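打印本页 | 电子邮件发送
最后更新：12月

3 共用工作台上的小件工具收纳

3.1 研究对象与范围

本节讨论共用工作台台面上小件物品的归置方式。所谓小件，指单手可以取放、使用频率不固定、又没有专用柜位的物品，包括各类胶带、热熔胶枪、透明收纳盒以及零散的塑料配件。此类物品在机构的资产登记中通常不单独列项，遗失后多以补购处理，其存放状况因而长期缺少记录。

本研究的资料来自Kavenstead公共工坊。该工坊设有固定台位69处，由若干使用小组轮换占用，台面管理规则由Nuvomon项目组拟定。观察期内共取得台面登记单208份，登记物品条目579条。登记工作由Rostam Karimi主持，条目归类由Bongani Ngubane复核。归类意见不一致时，以物品的主要用途为准；仍无法判定的条目记入“其他”，不参与后续比较。

3.2 容器的类型

登记单中出现的容器可分为三类。第一类为敞口浅容器，以纸板浅盘最为常见，多由包装材料改用而来，取放方便，但边沿较低，圆形物品容易滚出。第二类为带盖容器，以透明塑料盒为主，不开盖即可辨认内容，适合存放细小零件。第三类为栅格或架式容器，其中相当一部分原为厨房用品，如碗碟沥水架。沥水架的格条间距适于竖放扁平物件，用于小型工具时则常有漏落，使用者往往另垫纸板。

三类容器在同一台面上并存的情形较为普遍。这种并存并非出于规划，多数是各小组先后带入、逐次累积的结果。图3所示台面即属此类：黑色沥水架与纸板浅盘同置一处，另有透明塑料收纳盒、热熔胶枪、银色布基胶带与白色胶带各一卷，以及一件白色小塑料件。

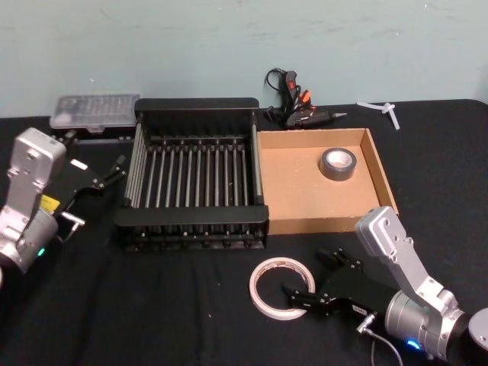 第3期

图3 共用工作台台面及待归置物品

3.3 胶带类物品的归置

胶带是登记条目中归类争议最多的一种。按用途划分，银色胶带多用于固定与修补，白色胶带则兼作标记之用；按形状划分，二者均为卷状，宜一并存放。项目组最初采用用途划分，将标记用胶带与记号笔归入同一容器。试行后，使用者仍习惯把各种胶带叠放在一起，标记用容器中时常只剩记号笔。修订后的规则改按形状归置，规定卷状物品平放于浅盘之内，不得立放于台边。

Karimi在内部备忘录中指出，卷状物品的位置应当让使用者不必移开其他物品即可取到。此项要求后来写入台面管理规则第二稿，并适用于全部台位。

3.4 热熔胶枪的特殊要求

热熔胶枪的归置涉及温度与电源线两个方面。规则要求使用后先置于支架上冷却，再行收存，收存时电源线应绕成松散线圈，不得缠绕枪身。纸板浅盘不得用于放置尚有余热的胶枪。塑料收纳盒虽可容纳部分小型胶枪，但余热可能使盒体变形，规则第二稿中亦予以排除。沥水架曾被若干小组用作临时冷却架，其涂层的耐热性能未经测试，项目组不建议继续采用。

3.5 零散件与透明盒

零散塑料件的主要问题在于来源不明。登记单中有不少条目仅写“白色小件”或“配件”，既无法确认所属设备，也无法判断能否丢弃。项目组为此设立暂存制度：凡无法识别的零散件，一律放入透明盒内，附纸条注明发现的台位，至下一个星期一统一辨认。辨认后仍无人认领的，转入公共配件柜。

透明盒的选用以Broltach系列分格盒为主。该系列隔板可拆，便于随物品大小调整格位，不足之处是盒扣较紧，单手开启不便。部分小组因此长期不扣盒盖，移动时零件散落。规则第二稿未就盒扣作出规定，留待采购更换时一并处理。

3.6 局限

本节资料取自单一工坊，使用者以熟悉台面规则的长期成员为主，短期来访者的归置习惯未能充分反映。登记单由各小组自行填写，物品名称的详略程度不一，对零散件的统计影响尤为明显。容器比较亦未计入购置费用。

读者评论

Cele：我们工坊也用沥水架放工具，垫纸板的办法试过，纸板很快就塌，后来换成裁好的软木垫。请问规则第二稿的全文可以索取吗？

木工组旧人：胶带按形状放，这条赞成。按用途分，每个人理解都不一样。

匿名读者：3.4节如果能附上冷却支架的尺寸就好了，市售的几种都偏小。

打印本页 | 电子邮件发送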